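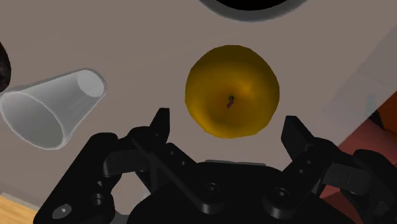 Dining table

A dining table is a piece of furniture with a flat, raised surface at which people sit to eat. In most households it is also used for food preparation, schoolwork, paperwork, sewing and games. It is distinguished from a side table or coffee table by its height, and from a desk or workbench by clear space on all sides for seated users. The term covers both permanent tables and those that are folded, extended or taken apart between meals.

Contents
Terminology
History
Construction
Shapes and sizes
Table linen
Surface care
Regional forms
See also
References

Terminology

In English the word "table" comes through Old French from the Latin tabula, a board or plank. Until the late Middle Ages the ordinary word for the eating surface was "board," which survives in the expressions "room and board" and "boarder." A sideboard was originally a board set at the side of the hall, from which dishes were served.

Furniture makers use "top" for the horizontal surface, "apron" or "skirt" for the rails directly beneath it, and "stretcher" for any rail that joins the legs lower down. "Leaf" refers to a removable or hinged section that enlarges the top. A table whose top and base are sold separately is described as knock-down, a term also used for chairs and shelving.

History

Small tables of stone, metal and wood are known from ancient Egypt, where they served mainly to raise objects from the floor. In Greek households, individual tables were brought to diners who reclined on couches, and could be pushed under the couch when the meal was over. Wealthy Romans dined in a similar way and placed a high value on tops cut from citrus wood, a North African timber with a strongly figured grain.

In medieval Europe, large households ate at boards laid across trestles. These were put up before the meal and removed afterward so that the hall could be used for other purposes. A fixed table, sometimes called a table dormant, was a sign of rank. Joined tables with permanent legs and stretchers became common in the sixteenth century, and the draw-leaf mechanism, in which leaves slide out from below the main top, came into use in the same period.

The separate dining room developed slowly. In many eighteenth-century houses, gateleg and drop-leaf tables were kept against the wall and opened where needed. As rooms came to be set aside for eating, larger tables were built that could stay in the center of the floor. Telescoping extension tables were widely produced in the nineteenth century, along with matching chairs and sideboards.

Industrial production altered both price and form. Tubular steel frames, molded plywood and plastic laminate were used for kitchen tables through the twentieth century, and the spread of open-plan housing made the kitchen table and the dining table the same object in many homes.
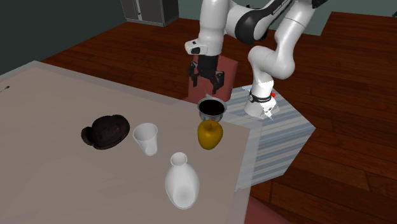
Construction

The simplest dining table consists of a top, four legs and an apron. The apron stiffens the joint between leg and top and limits sagging along the length. Legs are attached by mortise-and-tenon joints, by dowels, or by bolts through a metal corner plate. The last method allows the legs to be removed for shipping.

A solid wooden top changes width with the humidity of the room, while its length stays nearly constant. For this reason the top is not glued rigidly to the apron. It is held by wooden buttons, figure-eight fasteners or slotted screws that permit movement across the grain. Tops that have been fixed too tightly tend to split or cup, usually during the first heating season. Veneered panels with a stable core do not move enough to require such fasteners, although many makers use them anyway.

Pedestal tables carry the top on a central column with spreading feet. They leave more room for the knees but tip more easily when weight is placed near the edge, and the feet must extend far enough outward to resist this. Trestle tables have a support at each end joined by a long stretcher. The stretcher carries most of the sideways load and is often fixed with removable wedges.

Extension mechanisms fall into several groups. In a drop-leaf table, hinged sections hang at the sides and are held up by brackets or swinging legs. In a draw-leaf table, the leaves run on tapered bearers and rise level with the top when pulled out. In a center-extension table, the top divides in the middle and the two halves slide apart on runners to admit a loose leaf. Birthe Holst's comparison of extension runners found that wooden slides waxed once a year remained usable after 3,000 openings, while unwaxed slides of the same pattern began to bind after 300.

Shapes and sizes

Rectangular tables are the most common form because they fit standard rooms and can be placed against a wall. Round tables suit square rooms and small groups. As the diameter increases, the middle of a round table becomes hard to reach, and large examples are often fitted with a rotating tray. Oval tables and those with curved ends combine a long surface with easier passage at the corners.

Each seated person is normally allowed 2 feet of edge, with more for armchairs. The distance between the seat and the underside of the apron determines whether the legs fit comfortably, and a deep apron can make an otherwise suitable table awkward to use. Design manuals also call for clearance behind each chair, with a greater allowance where people must walk past those who are seated.

Table linen

Tablecloths were in use in Europe before individual plates and forks were common, and in formal medieval service the cloth also marked the seat of the most important guest. White linen damask became the standard for formal meals. Checked and striped cottons were associated with kitchens, farm households and, later, inexpensive restaurants.

The part of the cloth that hangs below the edge is called the drop. A short drop is used for everyday meals, and a longer one for formal dinners. A felt or padded cloth, known as a silence cloth, may be laid underneath to protect the finish and reduce noise. Runners and place mats leave part of the surface exposed and are easier to launder. Oilcloth and vinyl-coated fabrics are wiped clean in place.
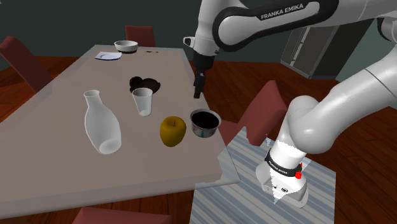 Surface care

Damage to dining tables is mainly caused by water, heat, abrasion and food acids. White rings in a lacquered or shellac surface indicate moisture trapped in the finish and can often be removed by careful rubbing with a mild abrasive. Dark stains in oak generally come from iron reacting with tannin in the wood, and are treated with oxalic acid once the finish has been removed.

Oiled surfaces offer less protection than film finishes but are easily repaired in patches. Polyurethane resists water and alcohol well. When it fails, however, the entire top usually has to be sanded and recoated. Glass tops are unaffected by most spills but show scratches, and stone tops such as marble are etched by vinegar and citrus juice unless the liquid is wiped up promptly. Hot cookware is set on a trivet or folded cloth with any of these materials.

Regional forms

In Japan, the low chabudai is used by people seated on floor cushions, and the heated kotatsu has a quilt held between the frame and a removable top. The Korean soban is a small, portable table traditionally set for one or two people. Low round tables and large trays on stands are found across North Africa and the Middle East.

The Giren table, named for the valley where it was made, is a narrow trestle form with a shallow drawer for bread at one end. Anca Husar lists 85 surviving examples, most of them in beech with a pine top. A related type from Skumow has no drawer and a wider stretcher that served as a footrest. Mircea Olteanu regards the Skumow table as the older of the two, on the basis of its wedged joints.

See also
Chair
Drop-leaf table
Sideboard
Tablecloth
Trestle table

References
Brannigan, Birdie. Cloth and Board: Household Linen in Daily Use. Munteanu.
Holst, Birthe. "Wear in Wooden Extension Runners." Zomden Furniture Papers.
Husar, Anca. Tables of the Giren Valley. Munteanu.
Olteanu, Mircea. "Wedged Joints in the Skumow Trestle." Zomden Furniture Papers.
Rennie, Greer. Finishes for Domestic Furniture. Munteanu.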